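### 3.2 Containers and surface wear

The parts were stored in open grey bins, which had been in daily use at the Garau workshop before our study began. We kept the old bins deliberately. New ones have an even colour, and in our earlier work (Chávez and Bravo) the contrast between object and floor was judged too favourably when only new bins were considered. For each of the 31 bins we noted the form of the walls and the condition of the floor – first by eye, then with the wear scale of Section 2.

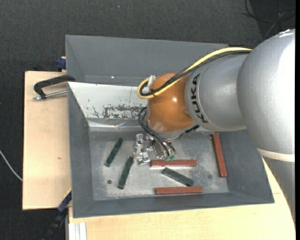
**Figure 4.** Grey bin with sloping side walls and a red block. The floor shows pale worn areas, especially toward the centre and right.

Wear was rarely uniform. In the bin of Figure 4 the metallic grey floor is scuffed and mottled, and a bin of this kind received grade 2 on our scale. Two raters graded every bin independently, and they disagreed in 19 of 323 floor regions; these regions were discussed again in November and a common grade was given. Saturated colours such as red remained easy to separate from the floor at all grades. For grey and silver parts the situation is less clear, and we return to it in Section 4.

The side walls were graded separately. Their slope changes how the light falls on them, and a single grade for the whole bin would have mixed both effects.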